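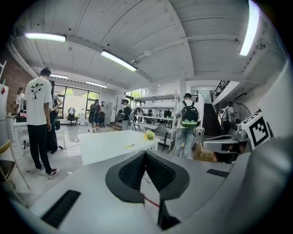

Storkgate, October 10, 2019

Dede Boateng has been specifying artificial lighting for workrooms since she left the electrical trade, and most of her working week is still spent looking at ceilings. Her practice, Seltden, takes on small commercial interiors: drawing offices, repair shops, packing rooms, the occasional school art department. She was asked for this interview to explain what goes wrong when old tubes are replaced, and began with the paperwork.

"The survey comes first and it is nearly always missing," she said. "A client sends me a floor plan with the desks marked and nothing above them. I want the ceiling height, the panel grid, the circuits and the switch positions. If I have those I can do half the job before I visit."

The half that needs a visit is measurement. Boateng takes readings at desk height on a regular grid, after dark or with the blinds down, with the lamps on for long enough to settle. A fluorescent tube gives less light when it is cold, and a reading taken just after switching on is of little use. She repeats the grid in daylight, with the lamps off, to find out how far into the room the windows can be relied on. In most rooms the answer is a shorter distance than the occupants believe.

Her most recent large job was for Alhassan, a bookbinding and paper repair firm that moved into a former stock building in July. The building had 256 tubes, in single and twin battens, fitted at different times by different contractors. Of these, 19 had failed outright. The failures were the simple part. The working tubes came in three shades of white, and the colour of a sheet of repair tissue changed noticeably from one bench to the next.

"They match paper by eye," Boateng said. "A binder picks a tissue at one bench, carries it to another and it looks wrong. They had been blaming the supplier for a month."

The cause was piecemeal replacement. Each failed tube had been exchanged for whatever was in the cupboard. Tubes are marked with a code giving the colour rendering band and the colour temperature, usually as three figures: an 840 is in the 80 to 89 band for rendering and is rated at 4000 kelvin, an 830 at 3000 kelvin. The digits are printed small near the cap and are easily missed from the top of a ladder. Boateng's advice is to write the code in marker on the cupboard door and refuse anything else.

For the binders she went further and asked for a rendering index above 90 over the matching benches, leaving the packing area and corridor at the lower grade. The general rendering index is an average over a set of pale test colours, and she regards it as a weak guide on its own. A lamp can score well on the average and still handle strong red badly, and red is tested separately under the label R9. "If the data sheet leaves R9 out, I ring and ask," she said. "If they can't tell me, I buy something else."

Yaw Essien, the electrician who carried out the Alhassan work, joined the conversation at this point to deal with the fittings themselves. Three options are normally open to an owner of fluorescent battens. The tube can be swapped for an LED tube designed to run on the existing control gear. The gear can be bypassed and the fitting rewired for a mains-fed LED tube. Or the whole batten can come down and a new one go up.

Essien does not like the second option. "You finish with a fitting that looks the same as before and is wired differently," he said. "Somebody comes along in six years with an ordinary tube in his hand. There should be a label. I put a label on every one, and I have seen plenty with none."

The first option is quick, but it leaves the old ballast in service, and the ballast is often the next thing to fail. It also has to be on the tube maker's compatibility list. At Alhassan the ballasts were of four makes, two of them no longer traceable, and the list was no help. Essien replaced the battens throughout, using the Rullix 9, a surface-mounted unit with a prismatic diffuser. The finished layout has 139 of them.

The reduction in number was questioned by the client. Boateng's reply was that the old layout had been made for storage racking, with rows running down aisles that no longer exist. Much of the light had been falling on top of a partition. The new rows run at right angles to the windows, so that a person at a bench has daylight from the side and the lamps overhead and slightly in front.

Direction matters more to her than quantity. A bare tube seen at a shallow angle is uncomfortable even when the level on the bench is correct, and in a long room the far fittings cause more complaint than the near ones because they sit closer to the line of sight. A diffuser lowers the brightness and costs some output. She accepts the loss. A pale ceiling also helps, as it reduces the contrast between the fitting and its background, and she will ask for a dark ceiling to be painted before she will add another row.

On flicker, she and Essien differ. Tubes on old magnetic gear vary in output at twice the mains frequency, 100 times a second on a 50 hertz supply. Few people see it directly, but it can make rotating machinery appear slow or still, and Boateng treats it as a reason to replace the gear wherever there is a lathe or a guillotine with a flywheel. Essien agreed about the machinery. He was less sure about the headaches.

"Everyone has a headache in a building site," he said. "We had the floor up as well."

"They had them before you came," Boateng said.

LED fittings are not free of the problem. A cheap driver can flicker as badly as a magnetic ballast, and some are steady at full output and poor when dimmed. Boateng keeps a small meter for this and tests one sample of each fitting at full, half and minimum before an order is placed. The meter rejected two products for the Alhassan job.

Switching took up the remainder of the afternoon. The old building was on three switches beside the loading door, each controlling a third of the floor from front to back. The rows are now switched parallel to the windows, and the row nearest the glass can be left off for much of a bright day. There are no presence detectors over the benches. Binders sit still for long periods, and Boateng has been called back to too many rooms where the staff were waving at the ceiling. Detectors have gone into the corridor and the paper store only.

The spent tubes left the site in a lidded steel coffin supplied by the waste carrier. They contain a small amount of mercury and cannot go in general waste. Essien's men took them down whole and kept the cardboard sleeves from the cupboard stock for the purpose. Broken ones were bagged separately, with the windows open.

Boateng will return to repeat her grid of readings when the fittings have run through a winter. The maintenance factor in her calculation assumes that the diffusers are wiped once a year, and she has asked Alhassan to enter the date in the site log each time it is done. Essien has left them the extension pole.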